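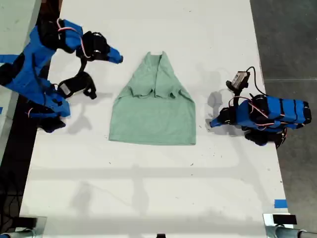
4 min read

Projects > Student living > Food sharing > Puva

Filed under: Halls and colleges, Open data

Puva: shared-shelf records from student kitchens

Puva is a table of food left on, and taken from, the sharing shelves in two student residences, Clemen Court and Vídalín House. It covers one autumn term and has 1092 rows, one for each item or bundle of items that somebody wrote down. I'm so pleased it's finally somewhere other people can get at it! If you run a shelf in your own college, or you're writing a dissertation on food waste and are sick of national averages, please dig in.

What a row is

A row is one line from a paper sheet taped up beside a shelf. Residents wrote what they were leaving and when, and whoever took it (in theory) ticked it off and added a time. A bag of six onions is one row if it was written as one line. Six onions written on six lines – and yes, one kitchen did it that way all term – are six rows. I have left these alone, so please don't add up rows and call the total a number of onions.

Columns

residence – clemen or vidalin
kitchen – a number from 1 to 40, shared across both buildings
item_text – what was written, spelling and all
item_group – my own grouping: fruit_veg, bread, tins, dry, chilled, drinks, other
amount_text – free text, e.g. "half a bag" or "loads"
opened – yes, no, blank
left_day – day of the week
left_time – 24-hour clock, blank if missing
taken_day, taken_time – same again for the taking
fate – taken, binned, unknown
note – anything else on the line, with names and room numbers removed

Blank means nothing was written. The word "unknown" only appears in fate, and it means the item was gone by the time the sheet was collected and there was no tick. Most of these were probably eaten, but I didn't want to guess on anyone's behalf.

How it was collected

Sheets were swapped every Thursday and typed up the same evening in Lullix, the little form tool our residents' association already used for room bookings. It's a bit clunky but it keeps the original wording, and the original wording is where the fun is. Dates were dropped when I exported the table, and only the week number stays on, in a separate file called weeks.csv that joins on row_id.

Chilled items were allowed at Vídalín House from the start, as the shelves there stand next to a shared fridge. Clemen Court only joined in with chilled food in November. Any comparison of chilled items between the two buildings needs to start from that month, or it will look as though Clemen has something against yoghurt.

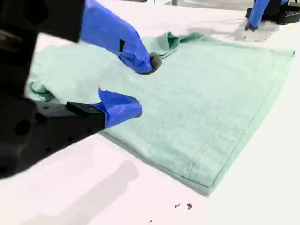

The bread rows are the ones I'd look at first. Bread goes quickly in the evening and hardly at all before lunch, and the notes on those lines are lovely: people ask for the crusts, offer jam, argue about whether a bagel counts. There is plenty there for anyone interested in how neighbours talk to each other on paper.

Known problems

- Kitchen 17 lost its sheet for 2 weeks. There are no rows for that stretch, and the shelf was still in use.
- Handwriting. Where two of us couldn't agree on a word, item_text has [?] in its place.
- Ticks are patchy at weekends, when fate is much more likely to be unknown.
- "Milk" can be dairy or oat. I put both under chilled unless the line said carton or long-life, in which case it's drinks.
- A few lines were clearly jokes. "My flatmate's recorder, please" is still in, under other.

What it's good for

Looking at what gets shared, how fast it moves and at what time of day. Planning where to put a shelf. Teaching people to clean a messy table (it's brilliant for this, try the amount_text column). We've also used it to argue for a second shelf on the long corridors.

What it isn't good for

It won't tell you how much food a building throws away, as nothing that went straight in a kitchen bin was ever written down. There are no weights. And please don't try to work out who wrote what. Residents agreed to the sheets being typed up on the understanding that lines wouldn't be traced to rooms.

Using and sharing

You can copy, change and republish the table as long as you say where it came from and keep this page with it. If you regroup the items, give your column a new name so that item_group stays as it is in every copy.

Corrections are very welcome, especially from anyone who lived in either building and recognises a word I've marked [?]. Send the row_id and your reading to me, Maarja Juška, through the association's contact form, and I'll add it to the next version along with the spring sheets, which are in a box under my desk waiting to be typed.

Print this page | E-mail this page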